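Teaching an arm to put a bottle in a drawer by remote control — how do I get cleaner demonstrations?
Posted in Robot Teaching, February

Kauko Peltonen
Hello all, and thanks in advance for reading, I do go on a bit. I'm driving our arm by remote control to show it one small job: take a water bottle and put it in the bottom drawer of a metal cabinet. I have 60 demonstrations saved and the trained arm still dithers over the bottle. My own grips vary quite a lot, I'm afraid. Some are high up, like this:
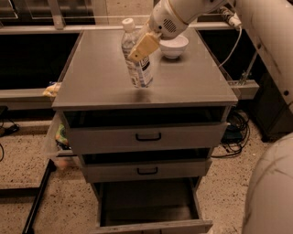

Gripping just under the cap, bowl behind

And in others I come in nearer the shoulder, from the right:

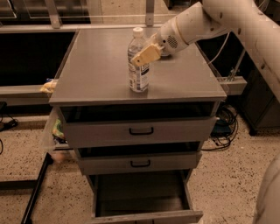 At the shoulder, by the top of the label

Should I pick one height and stick with it, or is a mix good for it? And should all three drawers look the same every time? I'm using the Burnatero recorder, if that matters.

Reet Vasiliauskas
Hi Kauko, and welcome! I went through just this last winter, so I feel for you. With only 60 runs I'd choose one grip and keep to it until the arm manages the job, then bring in the variety. Move the bottle around the top as much as you like, but let your hand do the same thing when it gets there. The other thing that helped me was not pausing. I used to stop and think right before closing the fingers, and of course the arm learned to stop and think too! Practice the reach a few times with the recorder off, then go. As for the drawers, leave the upper two the way you have them for now, and spend your patience on the last part, down inside the bottom one:

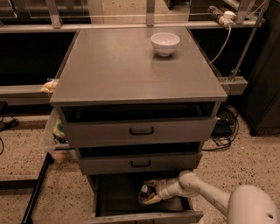 Bottle upright between the fingers, low in the drawer

Go in slowly, let go, and come straight back up before you swing away — my early runs clipped the drawer front 7 times in one Sunday afternoon. Throw out the runs you wince at, too. I kept 534 and was happier for it.

Skamholm
more data. we did 1,167 and it was fine

Kauko Peltonen
Thank you both! Reet, I am guilty of the pausing, very much so. Under the cap it is, then, and I'll start a fresh set tonight.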